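Leite Robotics Laboratory
May 23, 2021

1/ We are pleased to share the first results of Kivden, our study of how a two-armed robot can learn household work from a small number of guided demonstrations. The work was carried out with our partners at Uva.

2/ The method has 2 stages. An operator first guides the robot through a task. The robot then practises alone, and an operator steps in only when a grasp is about to fail. Each correction is kept and given extra weight in training.

3/ The training set holds 343 demonstrations, gathered at our Sasness test kitchen from February onwards. Almost 100 of these are corrections. Removing them from training did more harm than removing the same number of full demonstrations.

4/ Dishwasher racks remain the hardest setting. The tines leave little room for the fingers, and the head camera often loses sight of the contact point behind the hand.

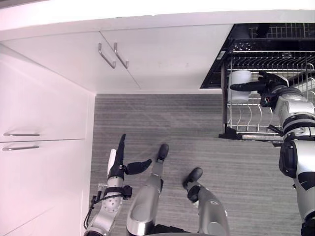

5/ For this reason the policy now also receives joint readings from both arms, including the one that is not in use. Grasps on upright cups improved. Plates standing close together did not, and we report that result in full.

6/ All trials were run in a single kitchen with 4 operators. We make no claim yet about other rooms or other rack designs. A second site is being prepared at Uva.

7/ The paper and the correction data will be released together once review is complete. Requests for early access may be sent to the Kivden project office.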